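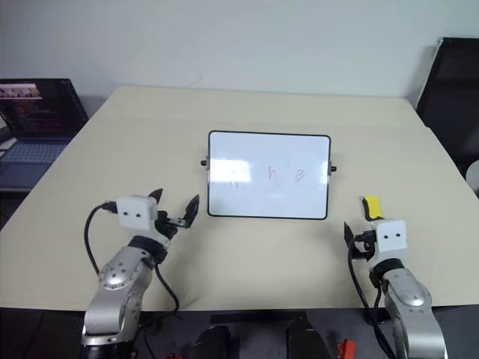

Sastunholm talent contest opens for animal acts with new televised final

Entries open in December for the next series of Uro, the televised talent contest for people who perform with their animals. The producers, Josano, have confirmed that the final will be shown live for the first time and that the number of acts reaching the studio rounds will rise to 96.

The contest is open to amateur performers of any age who work with a dog, cat, bird, horse, rabbit or other domestic animal. Wild and exotic species are not accepted. Acts may be solo handlers, pairs or family groups, and up to 4 animals may appear on stage at once.

Nearly 3,000 people applied for the last series, which was won by Florêncio Frade and his collie cross, Ignacio. Their winning routine was set in a railway station and ended with the dog carrying a suitcase through a revolving door. Frade will return this year as one of the judges.

"I applied twice before I got through, so I know what it is like to wait for that email," said Frade. "Ignacio was a rescue and did not like being in a room with strangers for the first year. We started with five minutes a day in the kitchen. I will be looking for animals that want to be there, and I would sooner see a simple trick done happily than a hard one done with the ears back."

Ignacio, now nine, has retired from competition but will appear in the opening programme.

How the series will work

Applicants send in a video of no more than two minutes, filmed in one take and without music. A panel of trainers and television staff will choose 500 acts to attend regional auditions. From these, 96 will go on to the studio rounds in Sastunholm, which will be recorded in the spring at the Old Tram Works.

Each studio programme will feature eight acts. The judges will put two of them through from every programme, and a third place will be decided by the studio audience. Acts that reach the semi-finals must perform a different routine from the one used in their first studio round. Props may be reused.

The live final will last two hours. The winner will be chosen by public vote, with lines opening after the last act has performed. In earlier series the final was recorded and the result was decided by the judges alone.

Lilibeth Padilla, series producer at Josano, said: "Viewers have asked for a vote since the first series and we wanted to be sure we could run a live show around animals properly. That meant a quieter studio, a smaller audience near the stage and longer gaps between acts. The running order has been built so that cats and birds are never waiting next to dogs."

Animal welfare

A vet will be on site at every audition and recording. Each animal will have a check on arrival and can be withdrawn at any point by the vet or the handler. An act withdrawn on welfare grounds at the audition stage will be offered a second date where possible.

Rehearsal time on stage is limited to twenty minutes per act per day. Handlers may use food and toys as rewards. Choke chains, prong collars and electronic collars are banned from the building — this applies to rehearsals and warm-up areas as well as to the stage. Animals must be at least twelve months old on the day of the regional audition, and costumes must not restrict sight, hearing or movement.

Heated indoor pens, an outdoor exercise area and overnight stabling will be provided free of charge. Handlers under 16 must be accompanied by a parent or guardian throughout.

Travel and costs

There is no entry fee. Josano will pay standard travel costs for acts invited to the studio rounds, along with one night's accommodation for up to two people and their animals. Travel to the regional auditions is not covered.

How to apply

Application forms will be available on the Uro website from noon on the opening day. Acts that have entered before are welcome to apply again, including former semi-finalists, but previous winners may not compete. Everyone who applies will receive a reply by email, whether or not they are invited to audition.

Free tickets for the studio recordings will be released separately in the new year. Audience members are asked not to bring their own pets, with the exception of assistance dogs.

Notes to editors

Uro is produced by Josano at its studios in Sastunholm. Interviews with Florêncio Frade and Lilibeth Padilla can be arranged through the Josano press office. Requests to film or photograph Ignacio should be made in advance — he is available in the mornings only.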